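Gripper for plates AND round things? Plistar vs Bundgaard
Forum: Grippers and end effectors

mossy_servo
Right, I've got both on the bench until Tuesday and then one has to go back. The Plistar is the two-finger parallel one with rubber pads, the Bundgaard is the soft three-finger thing that runs off a little pump. Same arm, same Skarkonum controller, same fixed camera for both.

The job is two parts: lift the fruit off the cream plate, then get that plate into a free slot in the rack. 30 goes each so far. Bundgaard got the fruit every single time, lovely to watch! But it only racked the plate on 11 of them. Plistar racked 24 and dropped the fruit nine times. Argh.

My start position:

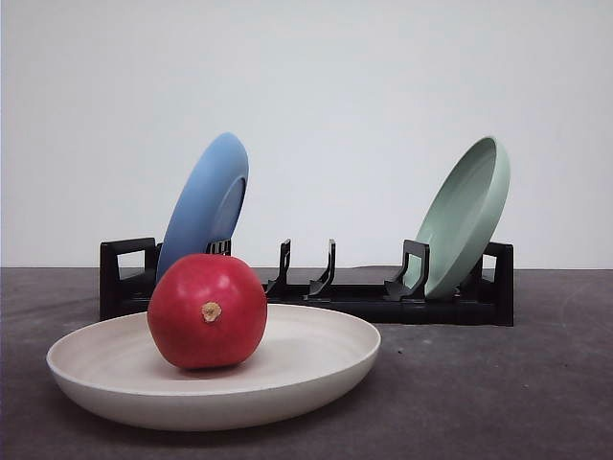
Reply 1
tinfoil_pete
Plistar, easy. Swap the flat pads for something with a bit of squish and your fruit problem mostly goes away. Ours did 4,000 picks on foam pads before I had to change them, and that was with onions (don't ask about the smell).

Reply 2
gantrygoose
Disagree with Pete. Foam's fine on an onion, but that fruit looks shiny and it's a bit lobed, so two fingers are only ever touching it in a couple of places. I'd keep the soft one and sort out the plate approach. Are you going for the rim from straight above? Try coming in at 37 degrees with one finger under the lip. Took me ages to find that number and I've no idea why it works better than 40.

Reply 3
mossy_servo
Straight above, yes. Will try the angle tonight. The rim is pretty low though, not sure I can get a finger under it without shoving the whole plate along the table.

Reply 4
kettle_logic
Is nobody going to mention the camera? Black rack on a dark grey table, I'd bet half your misses are the slot position being off and nothing to do with fingers. I had the same with a Warnetti depth camera and ended up sticking white tape along the base of the rack.

Reply 5
tinfoil_pete
Tape's cheating :)

Reply 6
kettle_logic
Tape was £2, the gripper was £486. I'll cheat.

Reply 7
mossy_servo
OK, 37 degrees with the Bundgaard: 17 out of 30 racked. Better, still behind the Plistar. Foam pads are ordered and I'm off to find some white tape.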